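Leltari Travel Sheet by Nillstead

Radu Preda has carried ours through temple towns and night trains, and he still won't lend it out.
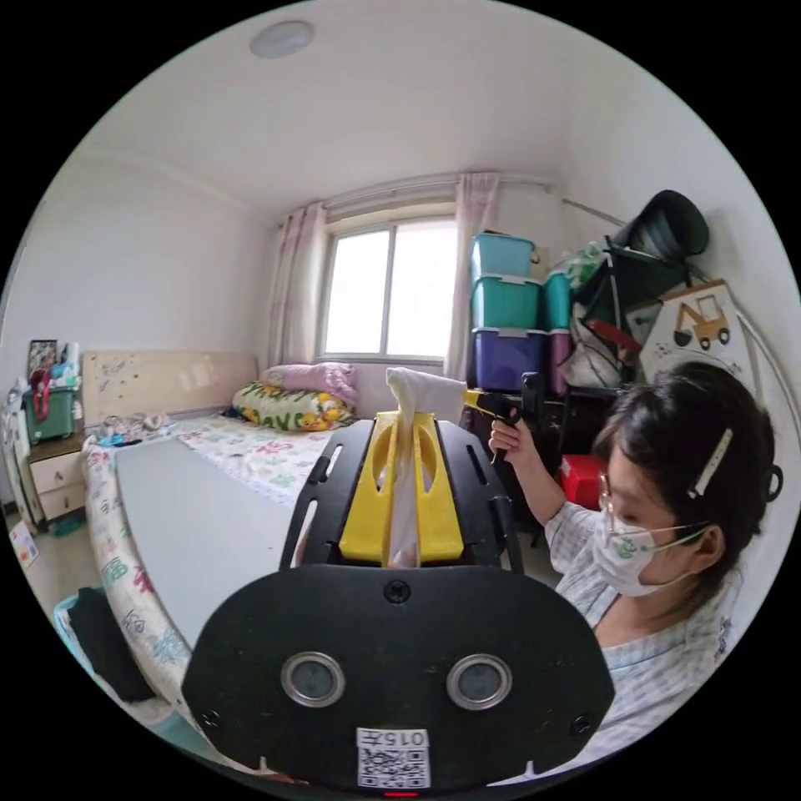 The cotton is soft and folds down small, and it weighs 154 grams. It sits nicely beside the little things you'd pack anyway - a face mask, a white hair clip, your glasses.
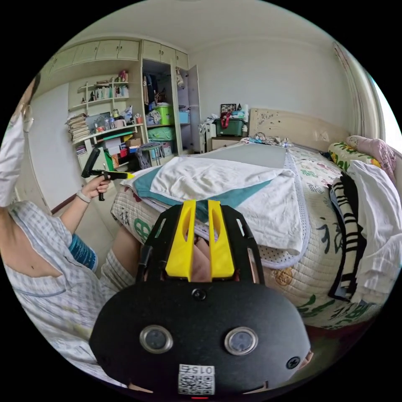

Two sizes are in stock, and both leave plenty of room to turn over. Go up one if you sleep in a proper checked pajama shirt and like it roomy! 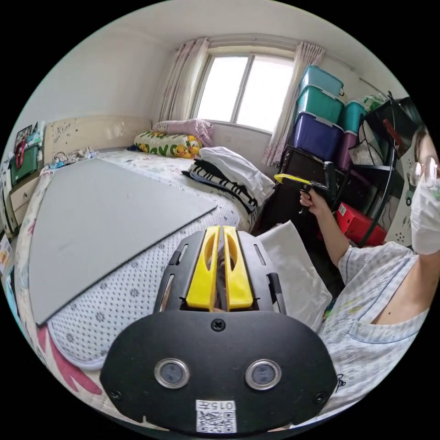 Guesthouse beds come in every shape, so we left the top edge open and wide. Lay it over whatever you find, even a floral bedspread with red and pink in it, and tuck the flap up toward the headboard.

Contact Nillstead | © December 2018 | Back to top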